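Spare-room beds made up in time for the summer

May 2021
By Ilse Stüber

It has been a busy old spring at the Plirkach guest house in Flutton, where the last of the upstairs bedrooms is nearly ready for families again. Chae-won Ok began sorting the linen cupboards in March, and she has been cheerfully turning out quilts (30 of them so far!) that hadn't seen daylight in years. Plain ones go to the back rooms, and the bright ones, stripes, monkeys, spots and all, are for the children.
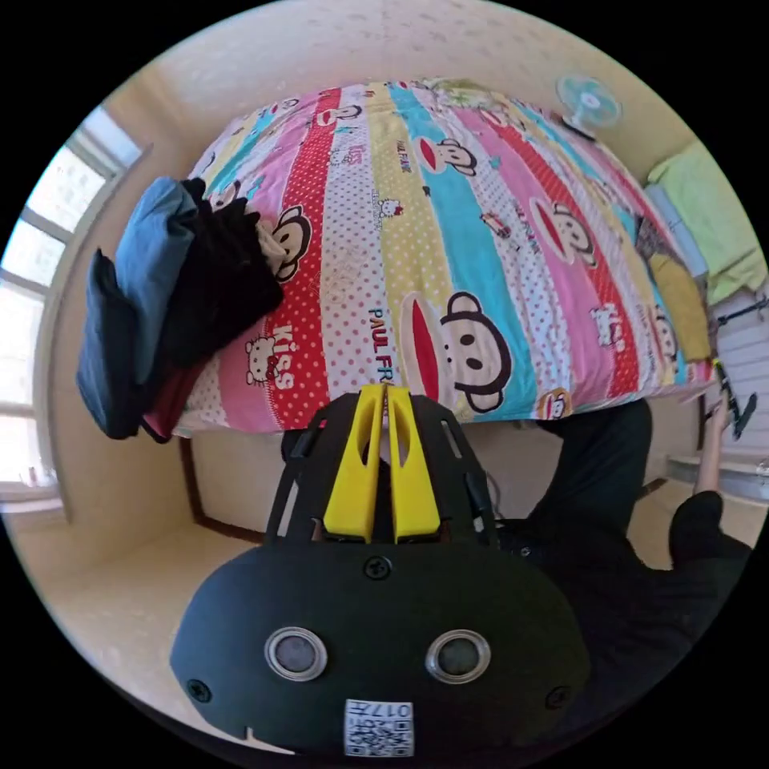

Clothes and bedding still wanted

Folded clothes in good order are very welcome too, whatever the colour, and so are small electric fans, as those top rooms do get terribly stuffy by July. Please drop things at the side door on Ostermann Lane, any morning before noon.

Comments

Torben Engelhardt: My daughter would never get out of that bed. Do you take single sheets?

Rüdiger B.: We have two fans in the loft, will bring them Tuesday.

Recent items
Grolleo bakery changes its hours
Footpath by the weir open again
Choir looking for tenors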